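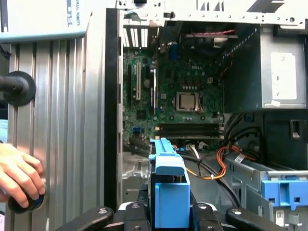

An open desktop tower with a bright blue drive caddy standing upright.

Aug 15, 2019

Well, the cabins are swept, the canoes are up on their racks, and I finally have both hands free to type! Camp Ruratora closed out its second session last weekend, and before the whole thing turns into a blur of lake water and grilled cheese I want to get some news down for the families who keep asking.

First, the big one. We're moving the overnight trip. For as long as I've been here (seven summers now, which makes me feel ancient), the older campers have hiked out to Neston and slept in the field behind the old mill. I love that field. I have been rained on in that field more times than I care to remember. But the owners are putting in an orchard, and they told us back in July that this would be our last year. They were very kind about it and let us have one extra night, so the kids got a proper goodbye, with a fire and far too many marshmallows.

Starting next summer we'll be going to Brindness. If you don't know it, it's the long spit of land on the north side of the lake, past the boat launch. I walked the trail twice this month to see how it would go with a full pack, and I think the kids are going to be thrilled. There's a flat clearing under the pines, a spring (we'll still be treating the water, don't worry), and a rocky little beach where you can watch the sun go down. The climb in the middle is steep. I had to stop and pretend to admire a tree.

The trip will be two nights instead of one, so we're changing the packing list. Campers will need a warmer sleeping bag than the one on the old list, plus a second pair of closed-toe shoes. The new list goes out with the enrollment packets, and please, please put names on things. My lost-and-found bin is full again, and I have a beautiful green rain jacket in there that somebody must be missing. Email the office if it's yours and we'll mail it home.

On to Shokri! For newer families, Shokri is our end-of-session game, part treasure hunt and part relay race, and the rules get argued over every single year. This time the Pines cabin won it with 396 points, their first win since I started, and I have never heard a dining hall get that loud. They carried the wooden paddle around for the rest of the day and slept with it hung over the cabin door. The Birches are already demanding a rematch, and they've got all winter to plot.

Some of you asked how the swim challenge went. We had 101 campers finish the dock-to-raft swim over the two sessions, including a few who wouldn't put their faces in the water on opening day. I stood on the dock and clapped until my palms hurt. Everyone who finished gets a patch, and if yours didn't make it into the duffel bag, let me know, as I still have a stack on my desk.

A couple of small things. The dining hall is getting a new roof this fall, so the alumni breakfast will be down at the boathouse. Same pancakes, better view, colder feet. Bring a sweater and a mug. And the song sheets are finally being retyped, with all four verses of the canoe song, including the one the counselors keep making up new words for. If you have an old copy tucked in a drawer somewhere, I'd love to see it, because we can't agree on how the third verse used to end.

Enrollment for next summer opens in the fall, and returning campers get first pick of sessions as usual. Until then I'll be in the office most mornings, picking sand out of the keyboard. Write to me, send me your pictures from Neston, and tell the kids I said hi!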